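From: Gisela Zúñiga
To: Mava basketry and small woodwork list
Date: 19 January 2023
Subject: Re: Shallow baskets, weave and rim

On the earlier thread, a member wrote:

> I am after a small rectangular basket to hold painted blocks on a
> side table. The Ornent one is listed as 603 in the catalogue, but
> the listing does not mention the base. Is it woven or a board?
> And does a cloth underneath help, or does it only ruck up?

The base is woven. It is flatter and lighter in tone than the walls, and the sides slope outwards slightly, so the opening is wider than the floor.

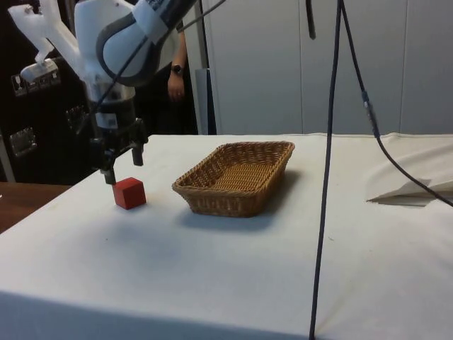

As to the cloth, I would use one. Wicker ends scratch a waxed top, and a heavy cotton sheet stays put if you let it hang over the front. Kairys sells a felt pad for the purpose, but it sheds.

The walls are horizontal rows worked over upright stakes, packed tightly. The floor is less close. There are small gaps where light comes through, so it will not hold sand or beads. The rim is a thick braid, much coarser than the rest.
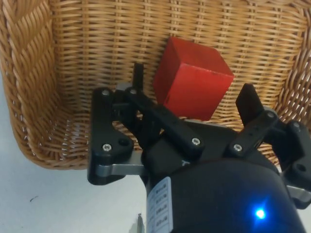

Paint is the other matter. Red shows wear early, and specks of bare wood appear on the faces first. Two thin coats of the Eta matt, rubbed down between with 500 grit, have lasted better for me than one thick coat. Leave the blocks 3 days before putting them in wicker or they will mark it.

I have no figures for the larger size. If anyone has one, please post the inside measurements, taken at the floor. 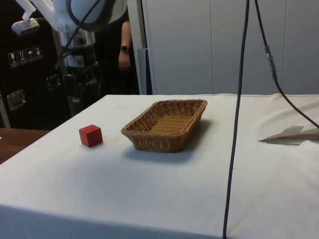 Red block and rectangular basket on the cloth, folded white paper at right.

Gisela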